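Notes from the sim side of Tilthorpe, the tabletop manipulation set we have been building since April. Numbered so they can be linked.

1/ Goal: 3,000 accepted demonstrations of one-arm tabletop tasks, all rendered, to pretrain a policy before any hardware time. Natália Neves owns the task list. I own the generator and the filters.

2/ Each example stores two views, joint positions, gripper width and one instruction string. Views are saved at the same timestep or the step is dropped. No interpolation between views.

3/ The wrist view causes most of the arguments in review. A large part of every image is gripper, and whatever sits between the fingers hides whatever is behind it. We keep those images. The policy will have the same blind spot when it runs.

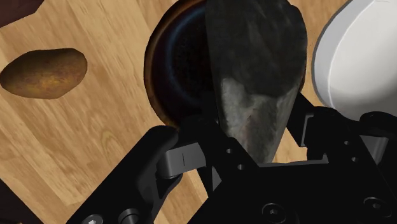

How many demonstrations do you need before the policy stops memorizing layouts?
For our tasks the curve on held-out layouts flattened at 499 per task. Below that, adding layouts helped more than adding repeats of the same layout.

4/ Layout sampling: objects are drawn from a pool, dropped from a low height, and left to settle. If anything is still moving after 30 steps, the seed is thrown out. Leaning objects are fine if they are stable. Early on we forced everything upright and the policy fell apart on the first tipped bottle.

5/ Distractors stay in. The instruction names one object and one destination, and the rest of the table is there to be ignored. A potato is a good distractor for us: small, brown, low contrast against wood.

6/ Operators drive the arm through Rulta, our teleop front end. Commands go out at 18 Hz. We tried a faster rate and got more jitter in the action labels with no gain in success rate.

7/ The fixed view does the work the wrist view can't. It gives the policy the arm pose relative to the table, and it gives reviewers a way to judge a demo without replaying the physics.

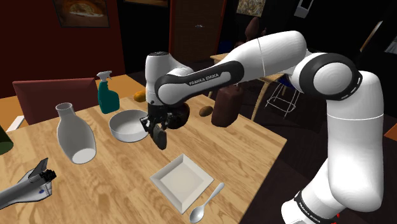 Tilthorpe, fixed view. Franka arm over the table, gripper beside the white bowl.

8/ Backgrounds: chairs, doors, wall pictures, a second table. None of it is reachable in any task. We randomize it separately from the tabletop so that a wall color never lines up with a task label. The first export had exactly that leak and Natália caught it with a linear probe.

9/ Filters, in order: collision with the table, object lost off the edge, gripper closed on nothing, episode too long. The third one rejects the most. Failed grasps followed by a good retry are kept and tagged, so you can train with or without them.

10/ Known problem: low-poly meshes. Some of the food items have visible facets, and a vision encoder may key on that. Aguiar, the next asset pass, replaces the worst ones. Old episodes will be re-rendered from saved states, no new teleop needed.

11/ Storage format is Flitix shards, one task per shard. The loader checks the instruction string against the task ID and refuses to start on a mismatch. If yours refuses, pull the current index before filing a bug.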